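The organizer who runs the tenants' group in Guthrie has heard the sales pitch for shared offices more times than she can count, and she asked not to be named because her own lease is up in January. She rents a desk on the second floor of a converted mill. She does not think much of it.

"They told me I'd meet people," she said. "I met the printer."

The building is run by Rimora, which took it over from a smaller firm, Avham, and raised the monthly fee to $222 a desk. For that, members get coffee, heat, a mailbox and what the brochure calls a community. I asked her what that meant in practice.

"A newsletter. And a bell they ring when somebody signs a client. I've asked them to stop with the bell."

Rimora says on its website that 100 businesses have "grown up" in the Guthrie building. She asked for the list and got 28 names. Several, she said, were the same two or three people trading under different titles. The company did not answer my questions about the list.

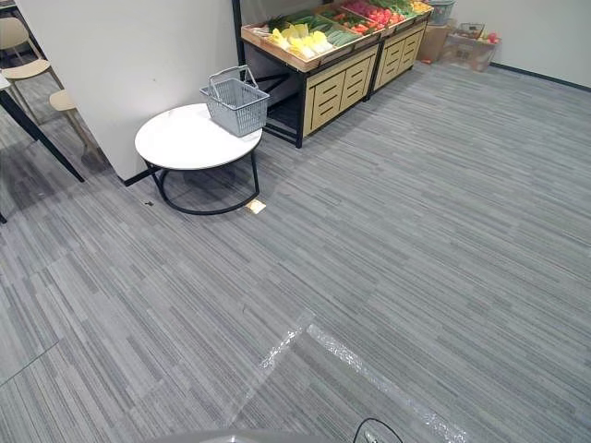
WORK & MONEY

She is not against sharing a roof. Before this she spent four years in a back room in Tamotham, with no window and a landlord who never called back, and she would not return to it. Her complaint is with the promises.

"If you rent me a desk, rent me a desk. Don't tell me it's a movement."

I put it to her that plenty of members seem happy. Some have stayed for years, and a few told me they would pay more. She shrugged.

"Moving costs money. I priced it — 3000 dollars, with the new deposit and the phone line. So yes, people stay. Ask them again when it's free to leave."

Will she renew? She has the form in her bag, unsigned, and has asked for the fee to be fixed for two years. Rimora has offered her one year and a free locker.

"I don't own anything that needs a locker," she said.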